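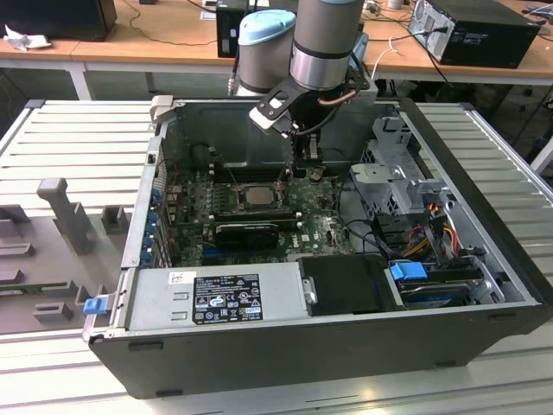 Bench notes / Desktop teardown

22 Jun 2025

Second pass on the Dell towers from the Westach lot. Writing this up before I lose the order of things, so that the sheet in the binder can be fixed.

Laid the case on its side with the panel off and left it that way for the whole job. We had been standing them upright to get at the drives and then tipping them over for the board, and every time we did that a screw went under the board. From now on they go down flat at the start and stay down.

Heatsink off first, before any cards. Old paste on the one I timed was hard as chalk at the edges and came away with a plastic scraper and two wipes. Do not twist hard. Warm the machine up for ten minutes before you shut it down if it has been sitting in the cold store, and the paste will let go a lot easier. Leave the processor in the socket with the frame closed until the tray is ready for it. I don't want bare chips lying on the bench again.

Expansion card next. It sits just below the processor with the case in this position. The blue clips along the rear panel are the card retainers, so no screwdriver there. Open the clip, then feel for the catch at the end of the slot before pulling. Loredana broke a catch on one of the Lennox machines in the spring and the board went for parts at a loss, so this is worth being slow over.

Power supply. Blue release latch at the end. Unplug everything from the board before you touch it, including the small processor power plug, which hides under the other leads more often than not. Do not open the supply itself. They go in the gray tote whole, label up, so the intake sheet can be filled in without turning each one over. Leave the barcode stickers on.

Drive cage. This is where the time goes. The cables that come down from the cage lie across the board, and if you lift the board first you end up with all of them hooked on something. Order that worked:

1. Data cables off the board end first, then off the drive end.
2. Power leads off the drives.
3. Fold the whole bundle back over the side of the case and clip it with a clothespin.
4. Small connectors: fans, front panel, speaker if there is one.
5. Cage out.
6. Board screws last.

Took 22 minutes start to finish on the third machine, with the drive pulled and tagged. The first one took me well over half an hour, mostly hunting for the last board screw, which was under a cable I should have moved already. I think 20 is fair as a target once the steps are on the wall. No point pushing it lower than that while we are still saving the boards whole.

Fan plugs: hold the plug and rock it, don't pull by the wires. The one with red, blue and black wires is stiff on this model. Two of the headers I looked at under the magnifier had a bent pin from somebody's earlier go at it. Straightened both with the fine tweezers. Marked those boards with a strip of yellow tape so they get tested separately.

Drives: all go to the locked drawer, tagged with the case number, wiped or shredded per the Prodden agreement. Nothing leaves the room in a pocket or a coat, even for five minutes. The log had a gap in it last week and I had to go back through the drawer by hand.

Cables: I asked Sorcha Munro whether we should keep sorting these by type or just weigh them in as scrap.
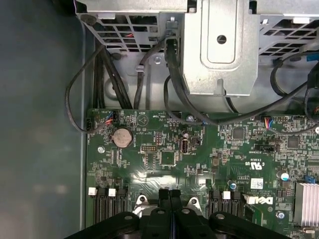

Sorcha Munro: Keep the data cables and any fan leads in good shape, weigh in the rest. I went through the bin on Friday and there are 66 good ones in there already, which is more than we will use before September. Also, can we stop coiling them tight? Half of the ones I tested had a kink near the plug. Loose loop and a twist tie is fine. I would put the cage ahead of the card in your list, by the way. More room for your hand.

Tried it her way on the next machine. The cage does come out fine before the card and it does give more room on that side, but the card still needs to be out before the board screws, so it only moves the step. I'll leave it up to whoever is at the bench. Both orders are going on the sheet.

Still to do:

Replace the magnetic tray, the magnet has come unglued.
More antistatic bags, the large size. We have 6 left.
Ask Sumolau whether they want the boards with the processor in or out. Their last email says both.
New scraper blades.
Loredana to check the yellow tape boards when she is back in. Test bench is free after lunch.

Remaining machines from the lot are on the lower shelf with their side panels still on. Panels that are already off are stacked by the door, please don't lean anything on them.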